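Kovura opens its Baketside workroom to visitors for an afternoon of glove sorting

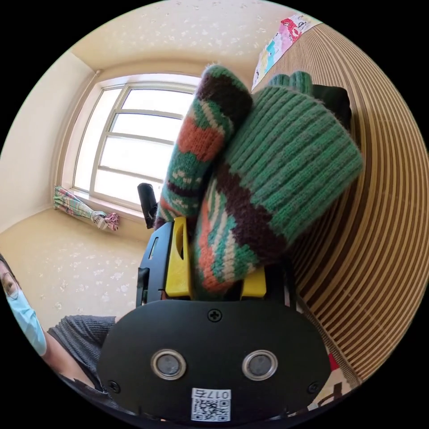 A hand-held gripper closes on striped knitwear, a green-fingered glove among it, during the Kovura open afternoon.

BAKETSIDE - Kovura, the small company that records household handling work for robot training, let the public in for an afternoon in February. Visitors watched staff pick up, move and put down knitted gloves, scarves and socks, and those who wanted to could try it themselves.

The company works from a converted house on the Baketside lane, and the sessions were held in its ordinary rooms. Doors opened at 1 p.m. and the last group left shortly before 5.

Pui-shan Lo, who runs the recording work, opened each session with a short talk. She said the rooms are kept as lived-in rooms on purpose, with curtains and wallpaper left up, and that the items being handled are changed every morning.

"A glove is a hard thing to pick up well," Lo said. "It folds, it hangs down on one side, and the cuff behaves differently from the fingers. A box is the same box whichever way you hold it."

The tool used in the demonstration is held in the hand and worked by a person. It has two yellow fingers that squeeze together on whatever is between them. Kovura calls its version the Han. Lo said the recordings made with it are later used to teach a robot arm fitted with the same kind of fingers.

No robot arm was running at Baketside that afternoon. The company keeps its arms at a second site and showed a short film of one at work in the front room, where chairs had been put out. The film showed the arm folding a dish towel, dropping it, and folding it again. Lo said the drop had been left in because it was a fair picture of where the work stands.

Kane Cartwright, who trains new staff on the Han, took the hands-on part. Each visitor had a few minutes with the tool and a pile of winter knitwear. The task was to lift one piece, carry it to the other side of the table and let go without dragging anything else along.

Most people squeezed too early. Cartwright told them to bring the fingers down over the fabric first, wait, and then close. He also asked them to keep their wrists loose and to move at the speed they would use at home.

"People slow down when they think they are being tested," he said. "We want the speed you use when you are looking for your other glove and the bus is coming."

Several children took part. Kovura had set the minimum age at 8 for using the tool, and younger children could hand over items and choose what was lifted next. One boy asked whether the robot would be able to find matching pairs. Cartwright said it could not do that yet and that he would like it to.

The company gave a few figures in a handout. Staff have recorded 2,986 handling sessions at Baketside since the house was fitted out. Of those, 2,615 were good enough to keep. The rest were thrown out, mostly because the item slipped out of view or the person stopped partway through. Lo said that share was better than she had expected when the work began.

Three rooms are in regular use for recording. The kitchen is used for dishes and packaged food, the back room for clothing and the upstairs room for bedding. Visitors saw the first 2 on the afternoon's route. The upstairs room stayed closed because the stairs are narrow and the company did not want a line on them.

Questions after the talk were mainly about privacy and jobs. A woman who lives farther down the lane asked whether the sound of conversations was kept. Lo said it was not, and that anyone recorded has to sign a form beforehand. Visitors who tried the tool during the open afternoon were not recorded.

On jobs, Lo said the company has no product for sale and is not placing machines in anyone's home. Its work goes to Mundier, a firm that builds robot arms for laundries and care homes. A retired laundry worker in the audience said sorting small items was the part of the job that hurt her hands the most and that she would have been glad to give it up. Another man said he would want to know what happened to the people who do it now. Lo told him that was a question for Mundier's customers as well as for Kovura, and that she did not have a full answer.

There was some discussion of wool. Cartwright said loose knits are the most trouble, as a finger can catch in a stitch and pull it. Kovura mends what it can and replaces the rest, and it takes donations of clean gloves, hats and scarves. Odd gloves are accepted. Items can be left in the bin inside the front porch on weekday mornings.

Tea was served in the front room, and a table by the door held copies of the handout and a sign-up sheet for paid recording work. Applicants do not need any background in robotics. Training takes a morning, and shifts run for two hours with a break in the middle. Glasses are fine to wear during a session, Cartwright said in reply to a question.

Kovura plans another open afternoon in the spring, when the clothing on the table will be changed to lighter things such as shirts and tea towels. Places will be free but must be booked ahead, as the back room is small. Groups from schools can ask for a morning visit instead.

Parking on the lane is limited. Visitors are asked to use the lot behind the hall and walk up.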